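**Pizza dough at 70% vs. 80% hydration, home oven**

**gbrito** | May 19, 2018

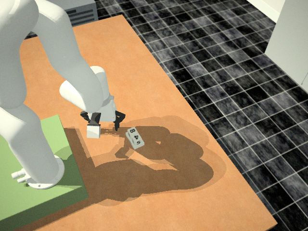 I've been running the same dough at two hydrations, 70 and 80 percent, with Cirillo flour, 2% salt and a 20 hour cold proof. The 80 gives a more open rim but sticks during shaping no matter how much semolina goes down. My bench has an orange top with a mottled, slightly grainy look, much like the tabletop in the picture, and a thin coat of flour is hard to see on it. Does anyone shape 80 without oil?

**detanell**

Drop to 70. A home oven doesn't get hot enough to make use of the extra water. You're baking longer to drive it off and the base goes leathery.

**Vanderleia Fagundes**

> Drop to 70.

Disagree. A longer bake at lower heat dries the crumb, so the extra water helps. What matters is when you ball. Gilmar, are you balling before or after the fridge?

**gbrito**

After. Two hours at room temperature in the balls.

**Vanderleia Fagundes**

Too short for 80. Ball before, lightly oiled tubs, then straight from tub to semolina.

**detanell**

Oiled tubs is oil. He asked for without.

**olik12**

Check the protein on the bag too. My last Cirillo was 12% and went slack above 70.

**gbrito**

Bag says 12. Will try 75 balled before the fridge, dry tubs, and post weights.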